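The Sunavell Waffle Towel, and Why I Stopped Buying Fluffy Ones

5 min read

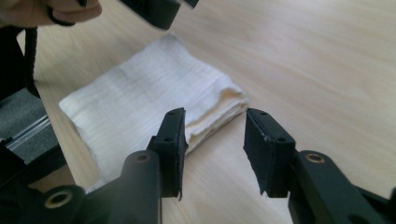

Folded white towel on a pale wood table.

I used to be a fluffy towel person. The thicker the better, the kind that barely fits on the rail and takes up a whole shelf on its own (and then smells a bit like a pond by the second morning, but I just thought that was what towels did). Then my sister-in-law Joanne Mellor moved into a place with no dryer and a bathroom the size of a phone booth, and she switched everything over to thin waffle towels, and I stayed with her for a week in July and came home wanting to throw out my entire linen closet.

So this page is for the Sunavell, the first towel we stocked when I started this little shop and still the one I reorder most. I'll tell you what it's like to live with, how to wash it, and when you should buy one of the others instead.

What it is

It's a cotton waffle weave. Waffle just means the threads are woven into a grid of small raised squares with dips in between, and those dips are where the water goes. There are no loops like you get on a terry towel. That makes it flatter, lighter and a lot quicker to dry on the hook, and it also means there's nothing for an earring or a cat claw to catch and pull out into a long sad string.

We do it in three sizes: hand, bath and a big bath sheet. If you're tall, or you like to wrap up and wander around making coffee for half an hour before getting dressed, get the sheet! The bath size is fine for most people and packs down better for the gym.

How it feels

Let me be upfront, because this is where I get the most emails. Straight out of the package it feels crisp. A little flat, even. If you've only ever used thick terry you may unfold it and wonder what you've paid for. Give it three washes before you make up your mind. The cotton relaxes, the squares puff up, the whole towel shrinks a touch in both directions (we cut it oversized to allow for that) and it starts drinking up water the way it should.

It will never feel like a hotel robe. It has some texture to it, a gentle scrubbiness that I've come to love on my back and that my husband describes as "brisk." If you want plush, I'd point you to the Dira further down.

Washing it

Warm water, normal cycle, regular detergent, and use less detergent than you think. Wash it before you use it the first time, on its own or with other light things.

Please skip the fabric softener. It leaves a coating on the cotton and the towel starts pushing water around your skin instead of soaking it up. If you've inherited some towels that do this, run them through once with a cup of white vinegar and no detergent, then again with nothing at all, and they usually come back to life. Don't use the vinegar in the same load as bleach, ever.

Speaking of bleach, I don't use it on the white ones. Oxygen powder and a long soak takes care of foundation and sunscreen, mostly. Sunscreen is the worst of the lot and if you leave it for a week you may be living with a yellow patch.

Line drying is great, and so is the dryer on low. If you line dry, give the towel a good hard snap before you hang it and another when you take it down, and it won't go stiff on you. Shake it, fold it, done. I fold mine in thirds the long way and then in half, with the folded edge facing out so the shelf looks tidier than it is.

How it compares

We carry three other towels and I'm fond of them all, so a quick run through.

The Rono is also a waffle, with a bigger, deeper grid. It holds more water and takes longer to dry. I like it as a beach towel, though sand does settle into the squares and you'll be shaking it out for a while.

The Châu is a very thin flat weave, and it's the one that came to us through Ngọc Ung, who I met at a textile fair and talked to for so long that I missed my bus. It's wonderful in hot weather, wonderful for hair, and it rolls up small enough to live in a tote bag. On a cold January morning you will want something more.

The Dira is our one terry towel. Soft, heavy, slow to dry. Buy it if you have a heated rail or a big airy bathroom.

Ordering

There are 799 of the white bath size left from this run, and the bath sheets are further along than that, so if you want a matching set I'd put both in your cart together. The last run was 1,367 towels across all the sizes and the hand towels went first, so I've ordered more of those this time. Sand and slate are back in early spring.

Towels can come back to us unwashed within thirty days. If one has a fault in the weave or a hem that comes undone, send me a picture of it, washed or not, and I'll replace it. The hems on our very first batch were too narrow and a few of them frayed, and we've had them double stitched ever since.

One more thing for anyone kitting out a guest room: get the hand towels in a darker color than the bath towels. Mascara. You'll thank me.

Stock and sizes checked 20/11/2025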